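Aranard Forums > Arms and Grippers > Faults and fixes

Left arm lets go half way through a lift, no error logged

wicker_and_wires
Original poster

Evening all. Bit of a long one, sorry.

I run a two-arm setup on a white table, sorting bits and bobs between baskets and a tray. Been fine since I put it together, and then in July the left arm started opening its gripper by itself in the middle of a lift. No stop, no beep, nothing red on the screen. It just lets go, and then carries on to the drop point with nothing in its fingers, happy as you like!

The log gives me a code 1128 a good while afterwards, which the manual says is "grip state mismatch", so it knows something's up but only once it's finished the whole move. I'm on the Zenmont controller with the Flitunia motion package on top, both updated. 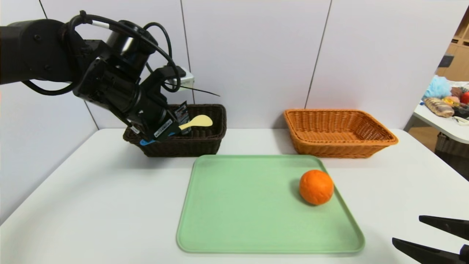 What gets me is that it only does it coming up out of a basket. Picking off the flat tray it'll go all afternoon without a wobble. I've swapped the finger pads, slowed it to 35 per cent speed and redone the grip calibration twice, and it still drops things. Right arm has never done it once. Any ideas before I take the wrist apart?

Hoàng
Don't take the wrist apart yet! It's the cable, I'd put money on it. Reaching down into a basket bends the wrist a lot more than picking off a flat surface does, so the gripper lead gets tugged at the plug. Mine did exactly this. The signal blinks out for a moment and the gripper goes to its default, and on that controller the default is open (mad, I know).

Unplug it with the power off, have a look at the pins, and give the cable a bit more slack before you clip it back.

pegboard_pete
Not convinced. If the lead was dropping out you'd get a comms fault and it'd be instant. 1128 turning up late sounds like software to me. I had the same code from a bad grip threshold: soft packaging gives a bit, the fingers close further than expected, and the program decides it has missed and opens up again. What are you lifting when it goes?

wicker_and_wires
Boxes and packets mostly, but it's dropped a plastic spoon as well and there's not much give in that. I'll try both. Pete, where's the threshold, is it in the Flitunia menus?

pegboard_pete
Yes, under grip, advanced. Write down the old value first. I didn't and regretted it.

mossy_kettle
Can I be the boring one? Whatever is causing it, a gripper that opens when it loses signal isn't safe to have near your hands or feet with anything heavy in it. Set it to hold on fault before you do any more testing.

Hoàng
Half agree. Hold on fault is great until it's your finger it's holding. I keep mine on open and only lift light stuff.

mossy_kettle
Then keep your fingers out while it's live! You've got a stop button for that.

wicker_and_wires
Right, update. Left the threshold alone to begin with and did the cable. Powered down, pulled the plug at the wrist and one of the pins was pushed back a touch. Straightened it, gave it more slack, and it's done 35 lifts out of the basket with no drops. Then I got one more 1128, but it kept hold of the packet that time, so I don't know what to make of that.

pegboard_pete
Told you, threshold.

Hoàng
Or the pin's still loose. Swap the lead, they're cheap enough.

wicker_and_wires
New lead ordered. Will leave it switched off till it comes and then have a go at the threshold after, one thing at a time.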